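Blog > Bench notes > Grippers

Two weeks with the Fedia fingers, and I'm still not sold

I said in November that I wouldn't buy another set of gripper fingers until somebody showed me a pair that could handle laundry without a person hovering nearby. Then Tuncay Canpolat offered me his Fedia set for the price of postage and I caved.

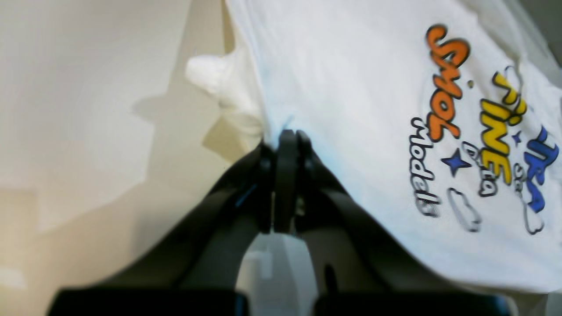

My old fingers came from Zellska and they are flat, wide and dumb. They pick up boxes. They pick up cups if you are careful. Cloth they mostly push along the table, and when they do get hold of it they tend to take two layers when you wanted one. The sales page for the Fedia pair says "textile ready," and I have learned to read that phrase the way I read "some assembly required."

So I set up a dull test. One shirt, dropped from the same height each time, then a pinch, a lift and a hold. I did the pinch point by hand from the wrist camera, no clever grasp planner, because I wanted to blame the fingers and nothing else. 76 tries with each set, over several evenings.

The Fedia fingers were better. I'll give them that. The narrow tips get in behind a fold where the Zellska ones just flatten it. But "better" is doing a lot of work there. They still lost the shirt more often than I would accept from a machine I had to walk away from, and most of the losses came during the lift, when the weight of the cloth swings and the tips roll a little against each other. Squeezing harder didn't help much. It did leave a crease.

Liis Mets read my numbers and told me the test was unfair to the old fingers, which had 3000 cycles or so of my abuse on them before I began. Fair point. I swapped in fresh pads and reran part of it. The gap shrank. It didn't close, but it shrank enough that I would not write "textile ready" on anything.

The wrist camera deserves a complaint too. Focus it on the cloth and the tips go soft, focus it on the tips and the cloth turns to mush just when you need to see the edge. Birutė Juška runs hers with a second camera off to the side and says she would never go back. I've resisted that so far, mostly out of stubbornness and a lack of free ports on the Jekau controller.

Firmware 1403 is supposed to fix the controller's habit of easing off the grip at the end of a move. I've installed it. I can't tell the difference yet, and the release notes run to one line.

Next up is towels, with both sets on new pads from the start. Tuncay wants his fingers back by the end of the month and I haven't decided whether to argue.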